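Minutes, folding cell review, 3 September 2019

Present: Orestis Pappas (minutes), Chrysanthi Xenos, Hamik service rep by phone

**1. Grip fault on the left arm**

The left gripper let go of a garment in mid-lift again. Count since July is 137 drops in 3000 cycles. Hamik's position is that this falls within normal wear on the finger pads. Pappas asked what abnormal wear would look like and did not get an answer he could write down.

Pads were replaced 2 weeks ago, same part, same supplier (Lovent). The fault came back. Pappas does not accept that a second set will do better than the first and wants that noted.

**2. Stop response**

More serious. When the left arm faults, the right arm is supposed to halt with it. According to the log it kept moving for 15 seconds. Hamik calls this a logging delay. No evidence was offered for the delay either.

The work in question is yellow and orange garments, with the red one set to the left:
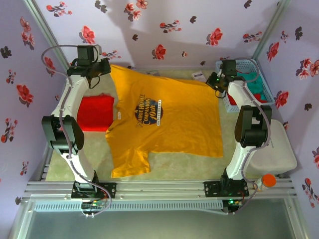
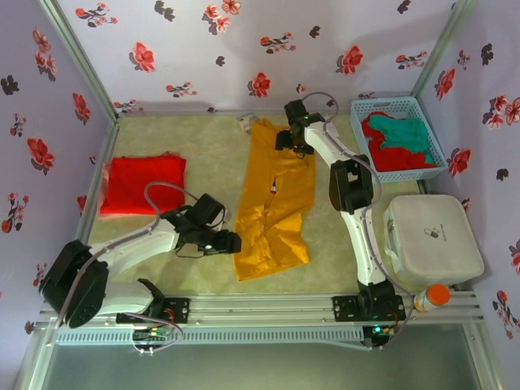 Chrysanthi Xenos objected that the minutes were getting ahead of the facts. The log clock and the controller clock have never been checked against each other, she said, and until they are, the 15 seconds could be real or could be nothing. She would still keep hands out of the cell with the power on. Agreed on the second point. On the first, Pappas remarked that an unchecked clock is also a fault.

**3. Plonix update**

Hamik proposes installing the new Plonix release. The release notes do not mention grip or stop behavior. Deferred.

**4. Actions**

- Xenos: compare both clocks, then repeat the fault with the cell closed.
- Hamik: send the pad wear figures in writing.
- Pappas: ask Sfakianakis for a quote on an independent stop test.
- No two-arm runs until the stop test is done.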